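Two matrix numbers on a 12" disco single, which pressing came first?

vinyl_ledger
I have two copies of the same 12" single on the Zaveck label, both with the same catalog number and the same sleeve. The A-side label credits the production to Lazarević on both. Copy one has a hand-etched matrix ending in -A1. Copy two has a machine-stamped matrix ending in -A3, and the printed running time on the label is 8 minutes and some seconds, where copy one gives no time at all. The discography I use lists only one pressing. Is the -A1 copy the first pressing, or does the suffix mean something else on this label? Neither sleeve has a date. I would like to enter them correctly in my database.

runout_reader
The suffix identifies the lacquer cut, and the pressing is a separate matter. A plant often received several cuts at once and used them in whatever order the plating department pulled them. A1 was usually cut before A3, but both may have been in use during the same month.

Check these instead:

1. Plant mark. Zaveck singles were pressed at Zarnalberg and later at Novitz. Zarnalberg copies have a small etched Z near the label edge. Novitz copies have the stamped matrix you describe and no letter.
2. Pressing ring. Zarnalberg used a ring 70 mm across. The Novitz ring is narrower and sits under the label print.
3. Label paper. The earlier stock is matte.

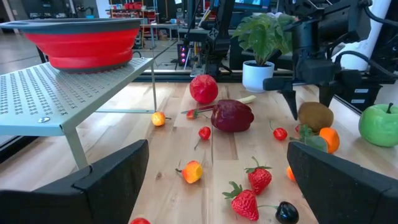

If copy one has the etched Z and the wide ring, list it as the Zarnalberg pressing and copy two as the Novitz repress. The printed time supports this, as timings were added to the labels after radio stations asked for them. I have compared 18 Zaveck twelves from that period and 9 of them show a time. All 9 are Novitz.

discshelf
mine is A3 and it sounds louder than the album version, so I always figured A3 was the original. got it used in November, no sleeve

runout_reader
Level depends on the cut and on the length of the side. A 12" at 45 rpm will normally play louder than the same track on an album side, whichever pressing it is. It does not help with dating.

vinyl_ledger
Copy one has the Z and a ring that measures 70 mm. Copy two has neither. I have entered them as separate pressings, with the year left blank on both.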